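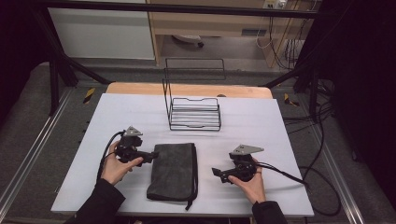
A gripper for each hand, and a zippered pouch waiting between them.

So I finally made it to the Gollora open day in Edbridge! I've driven past that building for four years thinking they sold flooring. They do not sell flooring. They work on robots that handle soft stuff, like pouches and towels and anything else that flops, and one afternoon in October they let the rest of us in to poke around.

I got there at 10 in the morning, way too early, and ended up drinking bad coffee in the hallway with a retired bus mechanic and two kids who knew far more than I did. Then Romain Coste came out in his socks (there's a no-shoes rule on the carpet, and I had a hole in mine, of course) and took us in to see the table where the teaching happens.

I was expecting a big arm swinging around behind glass. The part I liked best was people doing chores. You hold a gripper in each hand, and you do the job with those, so your own fingers never touch the cloth. The idea is that the recordings go off to train a robot later. Romain told us they want 700 good tries at each chore before they even start training, and my jaw dropped, because I can't stand folding one load of laundry.

They let us have a go, and oh boy. I figured I'd be fine, I've been folding towels since I was six. But you lose all the feeling in your fingertips! I kept squeezing on air, then I'd get the top layer and leave the rest behind, and at one point I had the thing pinched beautifully with my left and had completely forgotten I owned a right. One of the kids got a neat fold on her second try and was very gracious about it.

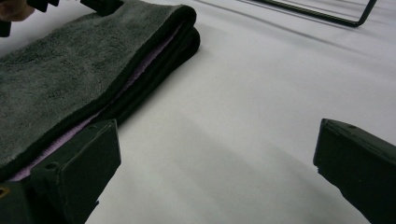 Afaf Boutros told me afterward that thick cloth is the easy end of the job, and that a thin bedsheet would have had me in tears. I believe her. She also said beginners all rush the letting go, and that I should open the jaws slowly and wait a beat before pulling back. I tried it that way and my next fold stayed put, more or less.

I asked her when I could have one of these robots at home and she laughed for a while. Then she said she'd be happy if it could do hand towels by next summer, which I thought was a pretty fair answer.

There was also a talk upstairs in room 1211 (why a two-story building has a room 1211, I couldn't tell you) but it was packed and I only caught the end, something on how hard it is to pick up one layer of fabric and leave the next one alone. Yep, I'd just found that out.

If they do it again next year, go early, wear decent socks, and get your name on the sign-up sheet for the table before you get coffee. I'm planning to bring my sister, who folds fitted sheets for fun and needs to be humbled.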